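WATER AND THE HOUSEHOLD
Lecture 4: Who used all that?
Notes by Mirjam De Graaf

Corrections to last week first. On the slide about pipe losses I wrote kilolitres where I meant megalitres, which made the town of Darkia look like the best-run utility in the southern hemisphere. It isn't. Please fix your copies.

4.1 The meter and what it knows

A household water meter knows one thing: how much has gone through it. It has no opinion on whether that was a shower, a toddler or a hose left on under the lemon tree. Everything we say about end uses (shower, toilet, laundry, taps, garden) is inferred, and the inference is only as good as the method behind it.

Three methods turn up in the readings:

Diaries. You ask people to write down each use. They do this beautifully until the second morning.

Flow-trace analysis. A logger on the meter records flow at short intervals, and software assigns each bump to an appliance. Good on toilets, which are creatures of habit. Poor on anything done at a tap, where every event looks like every other event.

Sub-metering. A meter on each fixture. Accurate, expensive, and hard on plaster.

4.2 The Citus survey

Our running example is the Citus survey: 77 detached houses, one summer, loggers on every meter and a diary for those who could be talked into it. Of the diaries handed out, 20 came back in a usable state. One of the others had been used as a shopping list, and I can report that the household got through a great deal of rice.

Tap use is the awkward category, and the kitchen or laundry sink is the awkward part of tap use. Flow at a sink is short, interrupted and mostly at half pressure. Volume depends on who is standing there. A person filling a basin and a person rinsing under a running tap may finish the same job with very different readings, and both will tell you they are careful.
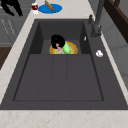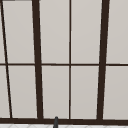
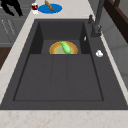
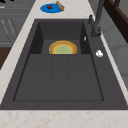 Sink and window. The window is the second picture.

4.3 Averages and their victims

The survey logged 2693 separate tap events that could be matched to a diary entry. It's tempting to divide the volume by the count and announce a typical tap event. Resist. The distribution has a long tail - most events are tiny, a few are enormous - and the mean lands in a spot where hardly any real event lives. Use the median for describing behaviour and keep the mean for budgeting total supply. If you use the mean for behaviour in the assignment I will write "whose?" in the margin.

Also watch the unit of analysis. Litres per household and litres per person rank the same street in different orders. A retired couple with a big garden and a share house of six can swap ends of the table depending on which you pick. Utilities tend to pick the one that suits the brochure.

4.4 Do restrictions work?

Read De Haan before the tutorial, then Brondari, in that order. De Haan argues that outdoor restrictions cut demand because they are visible: your neighbours can see your sprinkler. Brondari replies that much of the drop was going to happen anyway, it being a wet year, and that the neighbours were mostly indoors. I lean towards Brondari on the weather and De Haan on the neighbours.

Indoor use barely moves in either study. You can't police a sink, and the shower-timer giveaway achieved what giveaways usually achieve.

For the tutorial

Bring a recent water bill, yours or one belonging to somebody who trusts you. Black out the name and address. Work out the daily use per person and write down every assumption you made along the way, including the embarrassing ones.

Assignment 1 is marked out of 100 and is due at 5 pm on the last teaching day in May. Spreadsheets go in as spreadsheets, please, and not as a photo of your laptop.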